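Sushi train stops or sheds its plates on a tabletop loop: how should the track be set up?

6 min read

Posted by Estíbaliz Mateos

I coordinate the family activity table at the Oltside community library, where a toy sushi train is set out during the afternoon session. The set consists of a ring of gray plastic track, a white locomotive shaped like a bullet train, and three cars, each of which carries a round plate. It was donated without its instruction sheet or its box, and I have not been able to identify the maker with any confidence.

The train runs well for several laps and then slows at one point on the left side of the ring. On some occasions it stops there entirely. On others it passes the point with a jolt, and the plate on the last car slides toward the outside of the curve. The children regard this as part of the entertainment. I would prefer that the food remain on the plates, as the activity is intended to teach turn-taking, and a dispute follows whenever a piece falls between two players. 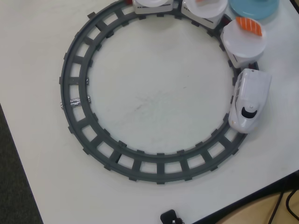

The train on its ring, with salmon nigiri on the plate behind the locomotive.

The following steps have already been taken. The battery has been replaced with a new one. The wheels have been checked for hair and carpet fiber, and a small amount was removed from the locomotive. The table has been tested with a level and is satisfactory. I have also tried running the locomotive alone, and it passes the difficult point without stopping, although the sound of the motor changes.

I would be grateful for advice on three matters. First, may track sections be joined permanently, and if so, by what means? Second, is there a recommended order for loading the cars? Third, is there a suitable way of keeping the plates in position that does not prevent the children from lifting the food? Adhesive putty was suggested by a colleague, but it left a residue on another toy and I am reluctant to use it again.

The table is cleared at the end of each session, so any arrangement must be capable of being taken apart or stored flat. Our cupboard shelf will accept the ring in one piece if nothing is placed on top of it.

Posted by Behrouz Rashti

The symptoms described are consistent with a joint that has opened slightly or is standing a little higher on one side. A locomotive running alone will usually climb over such a step. When it is also pulling three loaded cars, it may not have sufficient force to do so, and the plates will be disturbed as each car crosses in turn.

I maintain the toy lending collection at Anville, and I would recommend that the joint be examined before anything further is done to the train. The procedure we follow is set out below.

Remove the train and switch it off. Press each joint down with a fingertip and note whether either side moves. Draw a fingernail along both rails in the direction of travel. If the nail catches, separate the two sections and inspect the connecting tab for a crack or for molding waste. Waste may be trimmed with a small file. A cracked tab should not be glued with the ring under tension, because the sections will set at an angle and the step will become permanent.

Where a tab is worn but unbroken, tape is acceptable. It should be applied with the sections lying flat on the table and pressed together, and it should pass underneath the rails wherever possible. If tape must be wrapped around a rail, it should be kept smooth and thin on the surface where the wheels run. Creased tape on the running surface produces the same jolt that it was intended to cure. We replace ours whenever an edge lifts.
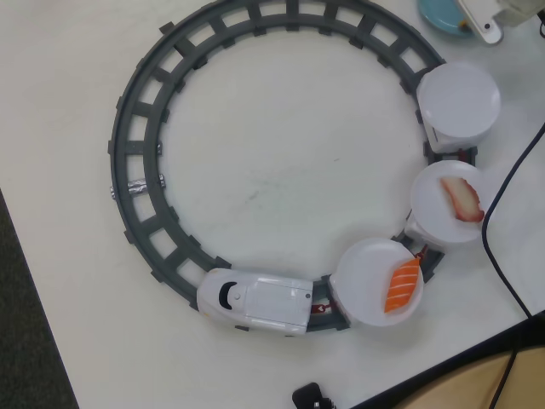 Once the joint has been dealt with, the loading should be considered. The car nearest the locomotive should receive the heaviest piece and the last car the lightest, or none at all. The last car swings the most when the train is disturbed. We leave it empty for the first few laps and permit it to be loaded only after the train has been seen to run evenly. This also provides a natural task for a child who is waiting, who may be appointed to place the final piece.

Each piece should be centered over the car. On a set of this type the plates are wider than the cars beneath them, and a piece set toward the outer rim will tip the plate far more readily than one placed over the middle. A long piece may be laid across the plate at an angle without difficulty, provided that its weight remains central.

With regard to putty, I would advise against it for the reason you have given. A small disk of nonslip shelf liner, cut narrower than the plate and placed beneath it, has been adequate for our purposes. It may be washed with mild soap. Please note that small disks should be counted back in at the end of a session if children under three have access to the table.

Finally, the couplers should be checked. Each should move freely from side to side. If one is stiff, the car behind it will be held at the wrong angle on the curve and its wheels will rub against the rail.

Posted by Marcelino Villanueva

We had the same problem with a different set and bought a new one. The old one was not worth the time. If there is money in your budget I would do the same and keep the old cars as spares.

Posted by Ekow Amissah

I wish to add a qualification to the advice on storage, which has not yet been addressed. A ring stored in one piece should be supported across its full width. If it overhangs the shelf, the joints carry the load and will open over a period of weeks. We place ours on a sheet of stiff cardboard cut slightly larger than the track, and the sheet is lifted out together with the ring. The joints are then left undisturbed from one session to the next.

I would also suggest wiping the table before the track is laid. Gray scuffs on a white surface are generally harmless, but dried glue or modeling clay beneath one section is enough to raise it. A level will not reveal this, as it bridges the obstruction.

I do not agree that replacement is necessary at this stage. The locomotive evidently runs, and the fault appears to be confined to one part of the ring.

Reply from Estíbaliz Mateos

Thank you for these responses. I examined the ring this morning and found that a fingernail does catch on the inner rail at the point in question. There was also a small quantity of dried clay under the adjoining section, which has been removed. Vega Mateos, who assists at the table, has cut three disks from shelf liner, and these will be tried at the next session together with the loading order recommended above. The cardboard sheet will be prepared once I have measured the shelf.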